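Voltei às contas do braço robótico e desta vez abri mesmo uma folha de cálculo, com tudo a que tive direito! O orçamento da Clavico chegou em julho de 2025 e a garra aparece numa linha à parte: 1581 euros, sem os dedos de reserva (que a Rumeo inclui, mas a Rumeo só entrega em dezembro). Antes de gastar um cêntimo, tenho passado os serões no simulador, a ver o braço às voltas com cachorros-quentes numa cozinha bem mais bonita do que a minha.
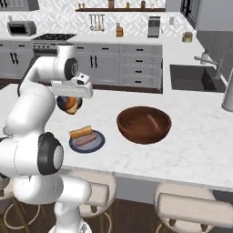
A Maritza Cáceres, que já passou por isto na Trerera, avisou-me logo para não olhar só para o preço do braço. Há a base, os cabos, o transporte, a formação... Só em acessórios pus 8 linhas na folha, e ainda me falta perguntar à Giraldo quanto custa a assistência no segundo ano.

O que me tem tirado o sono é a garra – quero uma que sirva para coisas redondas, compridas e escorregadias, e os catálogos são todos muito vagos nisso. O Aslak Fjeld acha que devia alugar primeiro, a 73 euros por dia. Fiz as contas a 40 dias e fiquei a olhar para o total um bom bocado: 2920 euros, quase o dobro da compra! 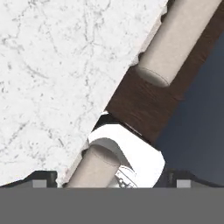
No simulador: a garra vista de perto, com um cilindro bege.

Para a semana ligo à Clavico e pergunto se fazem desconto no conjunto.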